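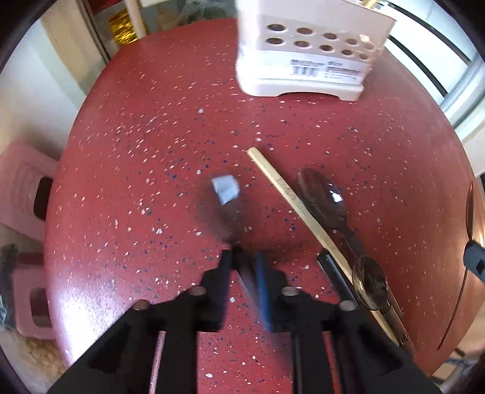
Muireann Scanlon wrote in to say that she dries her chopsticks standing up, tips in the air, and has never had a problem, so could I please stop telling people to lay them flat.

Fine. I'll give her half of it. Standing them up is better than leaving them in a puddle on the counter, and if your holder has holes in it the water has somewhere to go. What I doubt is the "never had a problem" part. Pull everything out of your holder and wipe the inside bottom with a white paper towel. I did mine in October, after years of assuming it was clean, and went straight to the sink with it.

Wooden chopsticks and utensil holders

Most advice on this comes from people selling something. A Tistard drying rack was pushed on me last year as the end of moldy chopsticks. It held 90 pieces, which I don't own and don't want to, and the wood in the middle stayed damp overnight same as before. Crowding is the trouble. Take half of what you have out of the holder and put it in a drawer.

Wash wooden ones by hand, soon after eating. Don't soak them. Roll the whole bunch between your palms under the tap if you like, it does get the rice off, but the tips still need a sponge. Then a towel, then the holder. Give the holder itself a real scrub with dish soap and a bottle brush, holes included. A cotton swab gets the small ones.

Leave the store label on a plastic holder and you'll have a gray gummy patch there in a month. Cooking oil rubbed in for ten minutes takes most of it off. I've read that peanut butter works better. It works the same and you have peanut butter on your holder.

When to throw them out: dark spots that don't wash off, a split tip, a sour smell when dry. People boil them in vinegar to get another year. I tried that on two pairs and they smelled like vinegar and whatever it was before.

Spoons

Baking soda paste for dull stainless spoons is okay on light stains. Skip the foil-in-hot-water trick, it's meant for silver and I have never seen it do a thing for stainless. White chalky film is from hard water and comes off with a little vinegar on a cloth. Rinse and dry right away or you'll be doing it again.

Small bottles on the table

Sauce, drops, whatever you keep out. Wipe the neck and the inside of the cap before it goes back on. Laurier Sawatzky swears by a paper saucer under each one. I'd say wipe the bottle.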